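Site: Ranis, returns and rework floor, bay 7
Date of walk: October 1, 2024
Checklist version: 5
Applies to: arm cell, packing benches, staff break area, simulation desk

Marks used: **OK** = meets the item. **Fix** = work needed, item stays open. **N/A** = does not apply in this bay.

The last walk was in June, before the arm took over the lifting part of the tray job. The packers who used to lift now load, check and clear. Several items were rewritten to match, and the old manual lifting items were dropped from the sheet.

## 1. Before the shift

- [x] **1.1 Power-on check signed by the person who did it.** OK. Signed for every shift this month.
- [x] **1.2 Emergency stop tested from both sides of the cell.** OK. Both stops worked on the first press.
- [ ] **1.3 Floor marking complete and readable.** Fix. Yellow line is worn through at the pallet jack crossing. Work order 593 is open with Gosell.
- [x] **1.4 Speed limit set to the shared-work value when people are inside the line.** OK. Checked on the pendant and by watching one cycle.
- [ ] **1.5 Shift board lists who may clear a stop.** Fix. Two packers moved to nights and are still on the day list. Supervisor to correct before the next shift.

## 2. People and tasks

- [x] **2.1 Each packer has done the half-day course.** OK. Records seen.
- [ ] **2.2 Job sheets match the work done now.** Fix. The sheet for the second bench still says "lift and turn tray." That step belongs to the arm. The packer's step is "check tray edge, place label, step back."
- [x] **2.3 Rotation between loading and checking.** OK. Change is every two hours. Packers asked for it to be shorter on the checking side, where the work is mostly standing and looking. Passed to the shift lead.
- [x] **2.4 Staff can pause the cell without asking.** OK. Asked three packers separately and all gave the same answer. One said she held off pausing in the first weeks in case it counted against the hourly number. Pauses are not counted. Put this on the board in writing.
- [ ] **2.5 Noise and breaks.** Fix. The benches are quieter than in June, but the break area now gets the compressor. Move the compressor or put a screen beside it.

## 3. Motion changes

New arm motions are tried in simulation before they go to the floor. The Flilonari package is used for this, and the operator who will run the job sits in on the review. The packers wanted this after the first month, when changes reached the bench with no warning.

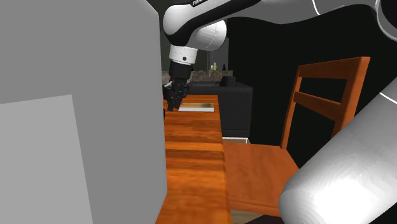

### Category C: Reach and clearance (simulation review)

Model: table, chair and one flat item, white arm with black gripper. Review file 1211.

- [x] **C.1 Item lies flat on the work surface before the approach.** OK. It is set crosswise near the far end of the table.
- [x] **C.2 Fingers point down on approach.** OK. The gripper is over the table just to the left of the item.
- [ ] **C.3 Clearance between arm and seating.** Fix. There is a chair beside the table, and a large white link of the arm overlaps it from this view. The view does not give the distance. Get the figure from the model and write it on the sheet.
- [ ] **C.4 Second viewpoint saved.** Fix. The gray block takes up most of the left side. Add a view from the other side of the table.
- [ ] **C.5 Person included in the model.** Fix. Add a seated figure and a standing figure and run the motion again with each.
- [x] **C.6 Operator present at review.** OK. Her comment: on the floor, stools get left where that chair is, so the motion should be checked with one there. Agreed, keep the chair in the model.

No motion from this file goes to bay 7 until C.3 and C.5 are closed.

## 4. Stops and near misses

- [x] **4.1 Stop log filled in.** OK. Entries are short but complete.
- [ ] **4.2 Cause written in plain words.** Fix. Several entries give only the fault code. Packers on the next shift can't use that. Write what the arm was doing and what was on the bench.
- [x] **4.3 Near misses talked through at handover.** OK. Sat in on one handover. A tray corner caught a sleeve during loading, no injury. Close-fitting cuffs are on order.
- N/A **4.4 Battery storage.** No mobile units in this bay.

## 5. Open items and owners

| Item | Owner | Due |
|---|---|---|
| 1.3 Floor line | Gosell | Next weekend shutdown |
| 1.5 Shift board | Shift supervisor | Before next shift |
| 2.2 Job sheet | Ngcobo training desk | Two weeks |
| 2.4 Note on pauses | Shift lead | This week |
| 2.5 Compressor | Site maintenance | One month |
| C.3, C.4, C.5 | Simulation desk | Before release |
| 4.2 Log wording | Shift leads, both shifts | From next handover |

Copy to the packers' notice board and the simulation desk. Comments from the floor go on the back of the board copy and will be added to this sheet at the next walk.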